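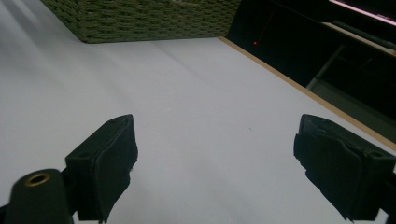
Most of what washes off a parking lot never sees a treatment plant, came the first remark of the morning, and people who move here from the city are always surprised by it. It goes down the grate, along a pipe and into the creek. The crowd in the entrance hall at Jindeck had been chatting up to then, and it got quieter.

Open day at the Jindeck filter lab
11 July 2022
By the Clirketti Creek newsletter

Jindeck makes filters for storm drains. The company has its test lab on Guerreiro Road, up the hill from the old feed store, and it opens the doors to the public once a year. I signed up because the creek behind my street has had an oily film on it after heavy rain for as long as I have lived there. There were 29 of us on the late morning tour, including a high school class and several people from the town of Clirketti, downstream.

The tour started with the dirt. The lab keeps jars of what it calls road dust, swept up from different places and sieved by grain size. It is mostly sand, with tire wear, brake dust, bits of leaf and some salt mixed in. The finest part looks like cocoa powder. Our guide said this is the part that causes the most trouble, as zinc and copper stick to small grains more than to large ones, and small grains stay in the water longest.

From there we went to the rain room. A grid of nozzles hangs over a sloped concrete slab the size of a driveway. They spread a weighed amount of road dust on the slab, turn on the nozzles and collect what runs off at the low end, once through a filter and once without. A heavy storm and a light drizzle give very different results. In a drizzle nearly everything is caught. In a downpour the water can come faster than the filter takes it, and some goes over the top through an overflow slot. The slot is there on purpose -- a blocked drain floods the street, and no town will buy that.

The filter they are working on now is called Flestier. It is a basket that hangs under the grate, filled with crushed charcoal made from orchard prunings. Water passes down through the charcoal, and the metals and some of the oil stay behind. We were each handed a piece to hold. It weighs almost nothing and leaves your fingers black for the rest of the day.

In the trial at the Guerreiro Road parking lot, the baskets took out 53 percent of the dissolved zinc over the season. I had expected a higher number, and so had others, judging by the questions. The guide did not try to dress it up. Solid grit is easy to catch, dissolved metal is hard, and the percentage drops as the charcoal fills up. The baskets caught 3,544 pounds of grit and leaves over the same stretch. All of it had to be lifted out and hauled off by truck.

Somebody asked what happens to the used charcoal. For now it goes to a lined landfill. The lab is looking at ways to wash the metals out and use the charcoal again, but the wash water then has to be cleaned as well, and so far the cost does not work out. I thought this was the most useful part of the visit, and it was a pity it got cut short when the next group came in.

After lunch there were two short talks. The first was on sampling, which was dry but worth sitting through. A bottle filled in the first minutes of a storm can be many times dirtier than one filled an hour later, so a single sample tells you very little. The second was on what a town has to do to keep the baskets working. They need emptying in late fall when the leaves come down and again after the snow melts. A basket that is left full does no good at all and can smell pretty bad.

The students got to pour dyed water through small columns of charcoal, sand and gravel. The charcoal ran clearest but also slowest, and the sand column clogged before they were done.

Practical notes: parking is on the gravel lot across from the gate, and it fills up. The rain room floor is slick, so wear proper shoes. Coffee was free, sandwiches were not. The tour is listed as an hour and ran well past that. The rain room is up a flight of stairs, with an elevator at the back if you ask.

Comments (3)

creekside reader: Do they say how long a basket lasts before the charcoal has to be swapped? Our street association looked into these and could not get a straight answer.

Newsletter: They said it depends on the traffic and on how many trees there are. A full season was the aim for the parking lot trial.

downstream in Clirketti: I was on the early tour and we did not get the sampling talk. Would have liked to see that one. The stairs were no fun with a stroller, wish I had known about the elevator.

Contact the newsletter | Copyright Clirketti Creek newsletter | Back to top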